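Home | Projects | Reports | Resources | Contact

July
Student project report, Mechatronics stream
Submitted by the Plerano project group

Evaluation of the Vasteck kitchen simulation package for pick-and-place coursework

1. Purpose

The department asked for a review of the Vasteck kitchen package before the trial licence ran out. The package is sold as a ready-made set of simulated kitchens with an arm, a gripper and a library of household objects. Our group was to find out whether a second-year student could set up a cookware task with it, run the task many times and get usable records out. The cost of a full licence for the teaching lab was quoted at $3,920 a year.

2. Set-up

The package was installed on 2 lab computers. The installer worked on the first machine without changes. On the second it stopped at the graphics driver check, and the driver had to be updated by hand. The manual does not mention this. Once installed, the program opened to a scene list, and any kitchen could be loaded from there with the arm already placed.

Tasks are written in a short text file. The file names the object, the start position, the goal position and the conditions that count as success. We used the cooktop task supplied with the package and changed only the success conditions. The supplied version accepts any pan position that touches a burner grate. We judged this too loose and added a limit on the distance between the centre of the pan and the centre of the burner.
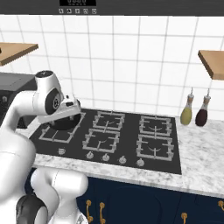 Control was by a scripted path with three stages: approach, grasp and release. The path was generated by the Trandeo planner, which comes as an add-on. A second planner, Hegazy, is also supported but was left out of the trial for lack of time.

3. Results

The task was run 76 times with small random changes to the start position. Most failures happened in the grasp stage, when the fingers met the rim at an angle and the pan turned before the grip closed. A smaller group of failures came from the release stage. In these the pan was let go slightly too high and settled outside our limit. Raising the contact friction value reduced the first kind of failure and had no clear effect on the second.

Collision checking between the arm and the fixed parts of the kitchen was reliable. Collision checking between the hand and the carried object was less so, and in several runs the log reported contact that could not be found on playback.

4. Documentation and support

The task file format is well covered. The physics settings are listed with their default values but without units, and we had to work these out by trial. Questions sent to the support address were answered on the next working day. The answer on units was correct but has not been added to the manual.

5. Limits of this review

No runs were made on a real arm, so nothing can be said about how well a path tuned in the package would carry over. Liquids and cloth were not tested. The licence server was down for part of one Tuesday, and the runs planned for that afternoon were moved to the following week.

6. Recommendation

The package is suitable for the second-year unit if the lab supplies its own notes on units and drivers. It should not be used for marked work that depends on the contact log until the fault in section 3 is fixed. We recommend a licence for one year, with the Hegazy planner tested before renewal.

Previous report | Next report | Back to list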